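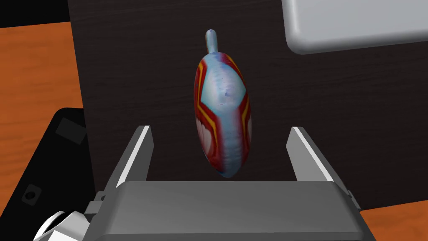 3.2 Wording of the inventory records

The Plustbridge inventory was compiled over several decades by staff who worked without a shared word list. Each record contains a short free-text field for shape and a second field for surface decoration. For this study we transcribed both fields for 147 records and marked every term that referred to color, outline or position. Terms that appeared only in the donor's own letters were left out, even where a later hand had copied them into the record.

Shape terms were more stable than color terms. "Oval," "egg-shaped" and "ovoid" were used for the same class of body, and we merged them. "Neck" and "spout" could not be merged in the same way. In the Lulley part of the inventory, "spout" is used for any narrow projection at the top of a body, while in the Jacobs part it is kept for projections with a recorded opening. We coded both as "projection, upper" and kept the original word in a separate column.

Color terms caused more trouble. "Light blue," "pale blue" and "sky" were often applied to the same item in successive revisions, and outlines in red were sometimes recorded as part of the band they enclosed and sometimes as a band of their own. The second practice raises the band count without any change in the object. We followed the earlier record in each case and flagged the later one. Of the flagged records, 73 were from the Lulley part.

3.3 Effect of lighting on color terms

The revision sheets state whether an item was described in the reading room or in the store. The store was lit by a single lamp near the door, and most of the shelving stood well away from it. Sheets completed there use fewer color terms, and the terms they do use are broader – "brown" or "dark" in place of "ochre" or "rust." Large flat surfaces kept some color name even in the poorest light, but texture terms became vague and edges were seldom described at all (compare the brownish surface at the left of Figure 2 with the near-black area that fills most of the upper and central part).

Figure 2. Muted color at very low light level.

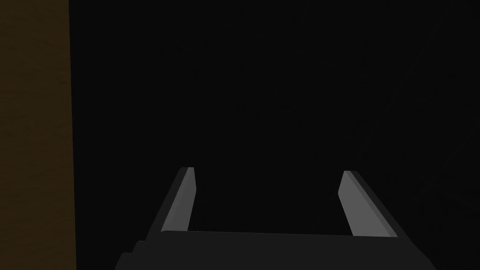
Aarne Ojala objected, on reading a draft of this section, that a missing color term need not mean the color was hard to see, and that a tired cataloger in good light would leave the same gap. He suggested comparing sheets by time of day before comparing them by room.

We made that comparison where the sheets allowed it. The hour is given on almost all of the Jacobs sheets and on none of the Lulley sheets, so the check covers one part of the inventory only. Within it, the difference between store and reading room remained after the sheets were grouped into morning and afternoon. The late afternoon group was too small to test and was left out.

Two coders worked through the full set independently, using the Gumus term list with 5 local additions. Disagreements were settled by discussion, and the original coding of each was retained alongside the agreed term. Records with a blank decoration field were counted as missing and were not read as evidence of a plain surface.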